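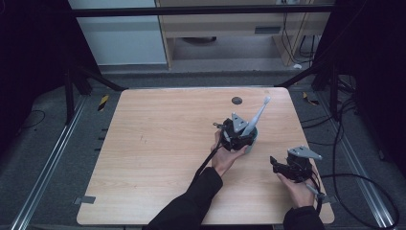 Pale oak grain on a tabletop with rounded corners.

I have wanted to see the inside of a furniture factory ever since my kitchen table split down the middle (it was a wedding present, and yes, I'm still sore about it). So when Briment put up a notice saying they'd open the Redby works to the public on April 12, 2024, I signed up that same evening and then told everyone I knew, whether they cared or not.

Redby is a long way out. I left early, got lost once near the reservoir, and still pulled into the lot before the gates opened. There was already a line! Mostly retired couples, a few college kids with sketchbooks, and one family with a baby who slept through the loudest parts of the whole visit. We got paper visitor badges and foam earplugs, and off we went in groups of 16.

First stop was the lumber yard, and I could have stayed there all day. The boards are stacked with thin strips between them so the air can get through, and each stack has a chalk number on the end. Our guide explained that oak spends months outside before it ever goes near a kiln. Rush it and you get cracks on the inside that you don't find until you're halfway through planing. She knocked on two boards, one ready and one not, and asked us which was which. I got it wrong. The sketchbook kids got it right, very smugly.

The kilns themselves are big sheds with dials on the doors, so there's not much to look at, but the smell! Sort of vanilla and vinegar together. My jacket still had it two days later.

Then came the milling hall, and this is where you want the earplugs. The planer takes a gray, furry-looking board in one end and out comes something you'd happily eat dinner off. After that the boards get laid side by side for color and grain before gluing, and that part is done by eye. A man at the sorting bench moved the same board three times, stood back, and moved it again. I asked if he was ever happy with it and he said, "By lunch, usually."

The corners were what I'd really come for. My old table had sharp ones and I carried the bruise on my hip for years. Briment rounds nearly all of theirs now, and they let us run our hands over test pieces with different curves, from barely softened to almost a quarter circle. I liked the middle one best. The factory shop sells a small table with that sort of corner, called the Celtavero, and I walked around it four times trying to talk myself out of it. It has a clear matte finish that keeps the oak pale. The guide said most people who bring home light oak are shocked when it goes yellow under ordinary varnish, and I was shocked too, because I'd been about to do exactly that to a bookcase.

Finishing was behind glass, so we just peered in. I'd have liked more time there, or even a bench where you could try a bit of oiling yourself. That's my one real complaint, along with the coffee. The coffee was weak and there wasn't enough of it.

Lunch was much better. The Mekonnen bakery from town had set up by the loading dock with lentil turnovers and a very sticky orange cake, and I ate mine sitting on a pallet in the sun, talking with a couple who were furnishing a whole house from scratch. They had a notebook with every room measured. I have never measured anything before buying it, and I own a couch that blocks a closet.

After lunch you could wander through the old pattern store on your own. More than 500 chair and table patterns hang on nails up there, thin plywood shapes with pencil notes from people long gone from the place. Number 1428 is a chair arm with a little dip worn into it where somebody's thumb must have gone every time they traced around it. I took far too long over those.

A few practical things if you're thinking of going. They're doing it again in May. Wear closed shoes, they do check. The pattern store is up a steep flight of stairs, but the rest is on one level. Bring cash for the bakery, and get to the offcuts bin before noon. I went at three and came home with one oak block, which is now holding my kitchen window open.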